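ENVIRONMENT AND PUBLIC ACTION
Unit 7 notes: Reading a campaign's claims
Instructor: Rory Yule

Read these together with the Lirkedgate packet. The packet has the three flyers, the petition text, the two newspaper letters and the company's reply. If your copy is missing the reply, get it from Yutong Duan before section, because half of the discussion depends on it.

1. Where we left off

Last unit was about why people join. This one is about what they are told when they join, and how much of it holds up. I should say that I agree with most of what the Lirkedgate campaign wanted. I'd have signed the petition. I still think the first flyer is a bad piece of work, and I'd like you to be able to say why without switching sides to do it.

Short version of the case for anyone who skipped the reading: Herkmont wanted to expand its gravel operation along the creek at Lirkedgate. The expansion meant more pumping from the pit and more trucks on the county road. A group of residents organized against it in February, held a march, collected signatures and spoke at the permit hearing. The permit was granted with conditions. Both sides called that a win, which should already make you suspicious.

2. The crowd number

Flyer 2 says "hundreds marched." The organizers' own sign-in sheet has 235 names. The county's estimate, made by a deputy standing at the bridge, was 225. Those are very close, closer than such numbers usually get, and students always want to move on at this point.

Don't move on yet. Ask what each one measures. A sign-in sheet counts people willing to write their names down, including some who signed and went home. It misses anyone who walked past the table. A deputy at a bridge sees whoever crosses while he is looking. Two weak methods landing near each other may mean that both are about right, or it may be luck. You can't tell from the agreement alone.

Then ask what the number is supposed to prove. Turnout tells you that people cared enough to come. It says nothing about whether pumping lowers the creek. Flyer 2 puts the crowd figure and the water claim in the same sentence, joined by "and," and lets you do the rest.

3. The water claim

Flyer 1: "The creek will be dry in nine years."

Peiyu Tang's reading notes trace this one back, and it's worth following her. The flyer took it from a letter to the paper. The letter took it from a talk. The talk took it from a student report by Yuzhen Xue, who had modeled several pumping rates and found that at the highest one, with no recharge at all, the shallow wells nearest the pit could fail in 9 years. So the original was about wells, under the worst assumption in the set, with "could" in it. By the time it reached the flyer the wells had become the creek and "could" had become "will."

No one in that chain lied, as far as I can see. Each person shortened it a little. I find that more worrying than a lie. 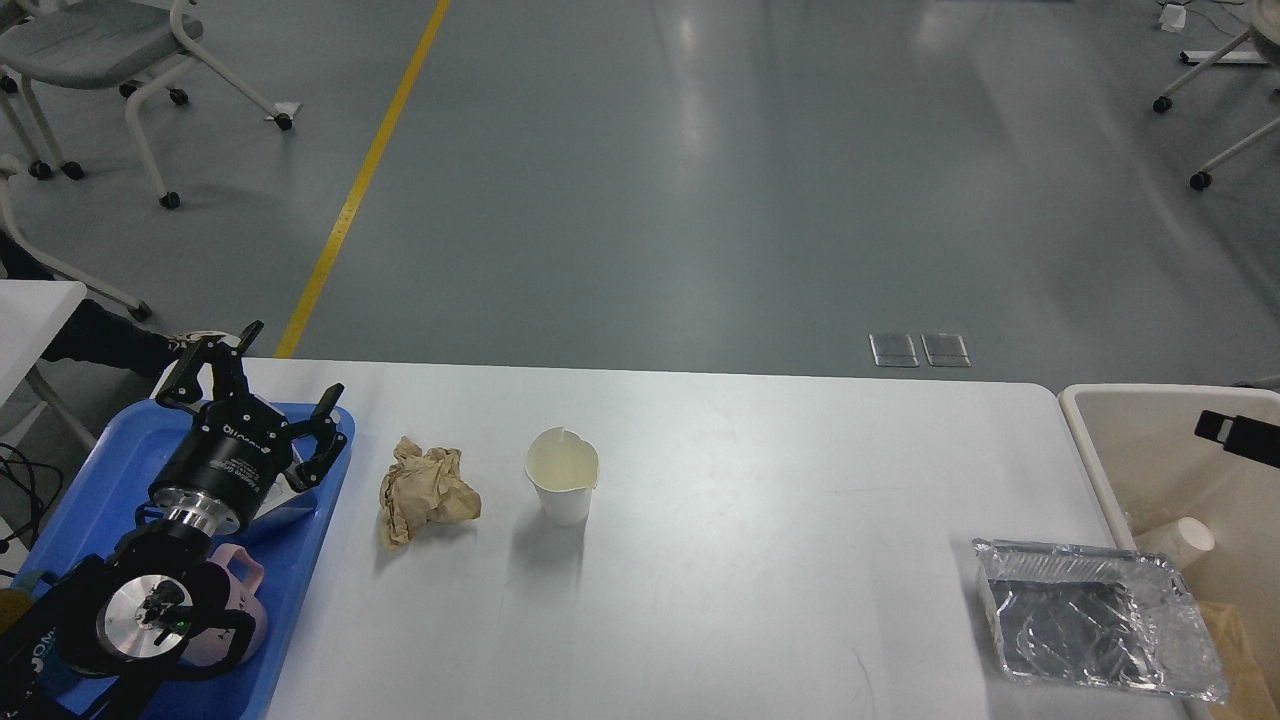 The company's reply is no better and I don't want anyone leaving with the idea that it is. Herkmont says the model was "not validated." Fine. It then offers its own statement that there will be "no significant impact," with no model at all. If an unvalidated model is weak evidence, a sentence with nothing behind it is weaker. Look also at "significant." In a statistics class that word has a meaning. In the reply it means whatever the reader will let it mean.

4. "Independent" testing

Both sides waved around the Flendinik water results. The campaign called them independent. So did the company, two pages later, about the same results. Things to find out before you accept the word from either of them:

Who paid for the samples?
Who picked the sampling points, and were any wells left out?
Who saw the results first, and could they have sat on them?
Was anything sampled before pumping started?

For Lirkedgate we know the answer to the first (the county paid, out of the permit fee, so in the end Herkmont did) and the last (one round, in a wet spring). The other two we don't know. Write "not known" in your worksheet. Last year people filled those boxes with guesses and I marked them down.

One wet-spring baseline is close to useless for a dry-summer question. It will make almost any later reading look like a drop. The campaign should have been the ones to point that out, and they didn't.

5. Did the protest work?

Guoqing Yuan and I disagree about this, and he has agreed to let me put his view here before my own. He says the permit conditions (truck hours, a monitoring well, a bond) match three of the demands on the petition, so the campaign got results. Matching demands is what success would look like.

My trouble with it is that two of the three were already in the staff draft, dated before the march. The monitoring well was not. So I'd give the campaign credit for the well and hold off on the others. Guoqing's answer is that staff may have written the draft that way because they had heard the campaign was coming. Maybe. I don't know how you'd check it, and a claim of influence that can't be checked should not get a free ride just because we like the people making it.

Compare the Li chapter, pages on "anticipatory concession." I think the chapter leans too hard on interviews with organizers, who are not the best witnesses to their own effect. Neither are officials, who never admit to having been pushed.

6. Terms you should be able to use

Baseline: the state of things before the change you are worried about. Needs more than one reading.
Worst case: a result under the harshest assumptions. Has to be labeled as such every time it is repeated.
Attribution: saying that A caused B, as opposed to B coming after A.
Burden of proof: who has to show what. Argue about this openly. Most permit fights are really about it.

7. For section

Bring one flyer, post or mailing from an environmental campaign you support. It has to be one you support. Picking apart people you already dislike teaches you very little. Find its strongest factual claim and trace it back as far as you can go. Two pages. Note each step and what changed in the wording. If the trail goes dead, say where.

Then rewrite the claim so that it is accurate and would still fit on a flyer. Most people find this part harder than the tracing. "Wells near the pit could run dry within a decade if pumping hits the maximum" is my try for Lirkedgate. Yutong thinks it's too long and that no one would stop to read it. She may be right about that, bring a better one.

Reading for Unit 8: the hearing transcript, first half only. Skip the exhibits.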